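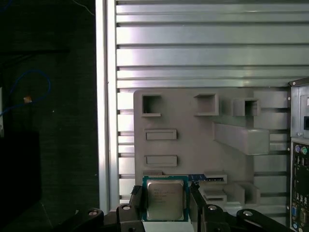 Home Papers Methods Contact

Reading time: 18 min

3. Why offices keep old desktops

The Skulcombe asset register held 1,974 entries when we were given access to it, and 290 of them were desktop computers marked "in use". We took this phrase at face value for one morning. A machine counted as in use if it was switched on daily, if it was switched on when the other one was slow, or if it held up a printer. Staff saw no conflict between these meanings, and the register had only one box to tick.

Age was a poor guide to what got thrown out. The strongest guide was the form. At Warow, where disposal took a single signature, cupboards were fairly bare. At Skulcombe the form asked for the original purchase order, and the cupboards were magnificent.

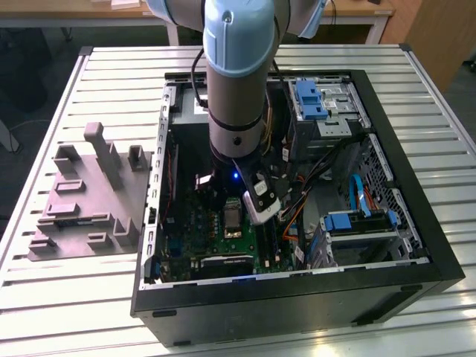 Did staff expect to use the stored machines again?

Most said they did, usually for parts, though few could name a part they had needed since the previous July.

The parts argument deserves a fair hearing. Memory can be moved between machines of the same family, and a spare power supply has rescued many a bad afternoon. But the spares were kept whole, unlabelled and behind the Christmas tree, and a new part could be ordered in less time than it took to find the key.

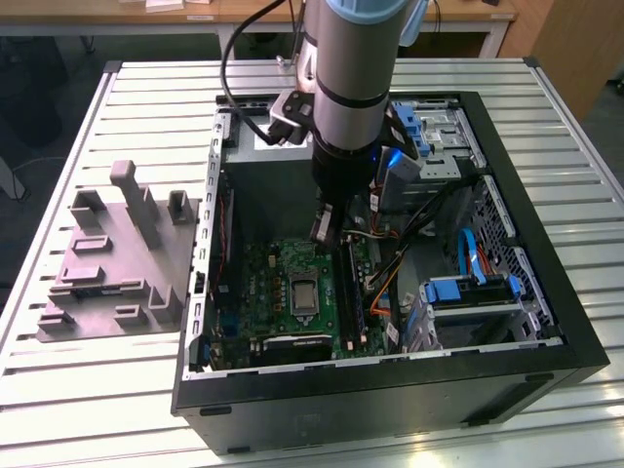
Figure 1. Desktop tower opened on its side, showing the green motherboard and processor socket.

Interviews with long-serving staff (Pretorius, K., notes held by the authors) suggest a second motive. Kgomotso Pretorius found that people spoke of old computers much as they spoke of old colleagues — slow, dependable and owed something. One respondent had kept a tower under her desk through two office moves and was unsure whether it had a hard drive. 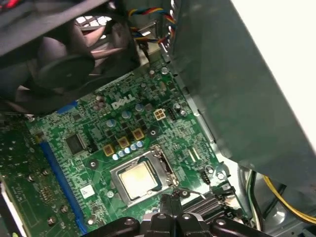
None of this shows up in the replacement budget, which assumes that a new computer arrives and an old one leaves. The first half of that assumption held well. We return to the second in Section 4, with a shorter form.

Related papers
The meeting room projector as heirloom
Who owns the spare keyboard?
Labelling cables in shared offices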